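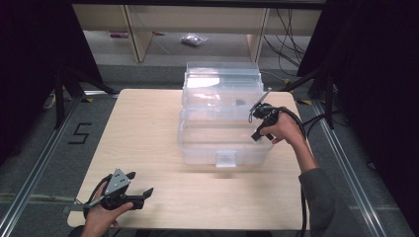
Station rules for handheld gripper work, v2 draft
2 min read · 67 comments

kerbline_t
ok so we're rewriting the station sheet at Witville before the next batch. Current draft: table stays inside its tape marks, both grippers start open and off the object, cables go outward never across the table, 90 seconds max per take. What am I missing

mossgate
Reset rule. Ours at Gritthorpe says the box goes back latch toward the operator every time. Before that we tossed 126 takes in April, all over orientation

dunlin44
disagree. If the latch always faces front you teach it one pose and thats it. Rotate between takes, write down the angle.

mossgate
rotate on purpose, sure. Drifting because people got lazy isnt the same thing

kerbline_t
fair. putting in "orientation set from the list, not by hand feel"

Pell_Rivet
Clear plastic needs its own line imo. Lid glare like that is going to mess up depth. Either dim the overheads or tag the take, pick one

dunlin44
tag it. Real kitchens have glare

Pell_Rivet
real kitchens dont have my deadline

tarn_o
Cable line is too vague. "Outward" meaning what? Kereama sheet says off the nearest table edge, slack on the floor, nothing under your feet. Copy that. Also floor clear out to the rails, somebody will step back without looking

kerbline_t
stealing it, thx

mossgate
is 90 sec enough for two hands on a latched box? new people take almost that long just getting the lid off

kerbline_t
could go longer for boxes only. Cusport wants one number for everything tho

tarn_o
then Cusport can come do the boxes

kerbline_t
lol. ok v3 tonight, send wording by then pls

14 shares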